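Dosby storage basket: three weeks in

I bought the Dosby after my old wire one finally rusted through, and I've been dragging it round the flat ever since. It's a black woven plastic thing, it cost me 20 quid in Fultudton, and I love it more than is sensible! 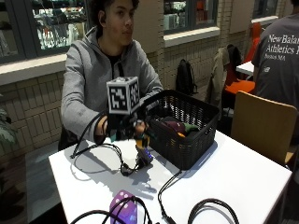

It started out by the back door for hats and dog leads, then moved to the kitchen, where Úna Ó Conaill tried to walk off with it full of onions. The holes let the air through, so the onions keep nicely — the potatoes too.
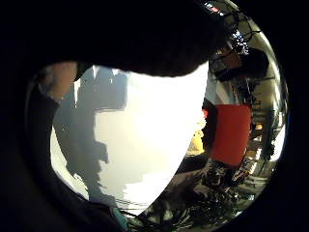 Fingers, very close up.

Cleaning is easy enough. I run it under the shower and leave it upside down on the mat (dust does get into the weave, so I use an old toothbrush).

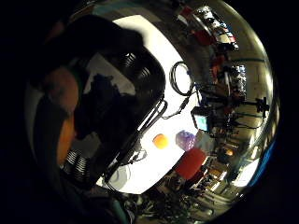 What I'd change

Bigger handle holes, please! I carry mine by the rim, and with a big bag of spuds in there it digs in a bit. A lid would be nice as well.
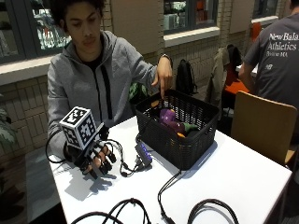

My sister has the Wandine, which has a lid, but hers creaks every time you lift it and the colour's a funny beige. I'd still pick the Dosby. Four stars, and I'm getting another for the bathroom.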